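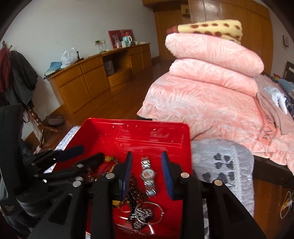 Tiempo de lectura: 3 min

4. Puesta en marcha del terminal de avisos en el puesto de mando

Esta sección explica cómo configurar el terminal Mascombe antes de un ejercicio militar en zona urbana. Se supone que el equipo ya está montado en el vehículo o en la sala de mando y que la antena está conectada según la sección 3. El terminal sirve para enviar avisos a las unidades y a los enlaces civiles (policía local, bomberos, ayuntamiento). No sustituye a la radio táctica.

4.1 Antes de empezar

Tenga a mano lo siguiente:

- La tarjeta de operador y su código personal.
- El plan de frecuencias vigente, firmado por el jefe de transmisiones.
- La lista de enlaces civiles del municipio.
- El archivo de zona preparado con Skurkis, en la memoria que se entrega con el terminal.

ATENCIÓN: no encienda el terminal con la antena desconectada. La etapa de salida puede dañarse en pocos segundos.

4.2 Encendido e identificación

1. Gire el selector a la posición ESPERA y aguarde a que el piloto quede en ámbar fijo.
2. Inserte la tarjeta de operador con el chip hacia arriba.
3. Introduzca el código y pulse ACEPTAR.
4. Compruebe que en la primera línea aparece el nombre de su unidad. Si aparece el de la unidad anterior, vaya al apartado 4.6.
5. Gire el selector a SERVICIO.

Tras dos códigos erróneos el terminal se bloquea. Solo puede desbloquearlo el administrador de red.

4.3 Carga de la zona de ejercicio

1. Conecte la memoria al puerto lateral.
2. Abra Zona > Importar y elija el archivo del ejercicio.
3. Revise los límites sobre el plano. Las calles con tráfico civil abierto salen en trazo discontinuo.
4. Pulse GUARDAR y retire la memoria.

Nota: el terminal admite un máximo de 1.232 puntos por zona. Si el archivo lo supera, Skurkis lo divide en dos y hay que importar las dos partes, siempre en orden.

El margen de seguridad viene ajustado de fábrica a 100 metros. En los ejercicios con helicópteros debe ampliarse a 700 metros alrededor de cada punto de toma - el cambio se hace en Zona > Margen, punto por punto, y no se aplica a los puntos ya cerrados.

4.4 Alta de los enlaces civiles

1. Abra Enlaces > Nuevo.
2. Escriba el cargo y el organismo. No escriba nombres propios.
3. Asigne el grupo Clitodis, que solo recibe avisos sin clasificar.
4. Envíe un mensaje de prueba y espere la confirmación de lectura.
5. Repita con cada enlace de la lista.

PRECAUCIÓN: un enlace civil dado de alta fuera del grupo Clitodis recibirá también el tráfico interno. Revise la columna Grupo antes de salir de la pantalla.

4.5 Prueba de aviso general

Haga la prueba con todas las unidades en posición y antes de que se mueva el primer vehículo.

1. Seleccione Avisos > Prueba.
2. Elija la plantilla ALTO EL EJERCICIO.
3. Compruebe que el texto empieza por la palabra PRUEBA.
4. Pulse ENVIAR y mantenga la tecla hasta oír el tono.
5. Anote en el libro de servicio la hora y las unidades que no han respondido.

Las unidades sin respuesta se llaman por radio. Si alguna sigue sin contestar, comuníquelo al director del ejercicio, que decide si se empieza.

4.6 Incidencias frecuentes

Aparece el nombre de otra unidad: la sesión anterior no se cerró. Pulse MENÚ, luego CERRAR SESIÓN, y repita el apartado 4.2.

Piloto rojo intermitente: batería baja o cable flojo. Apriete el conector a mano, sin herramienta.

El plano se ve sin calles: falta el módulo cartográfico Sharifi. Solicítelo al escalón de mantenimiento. Mientras tanto se puede trabajar por coordenadas.

Los avisos salen con retraso: compruebe que el terminal no está en modo AHORRO.

Revisión de febrero. Responsable de la sección: Shirin Kermani, documentación técnica.

Continúa en la sección 5, Cierre del ejercicio y borrado de datos.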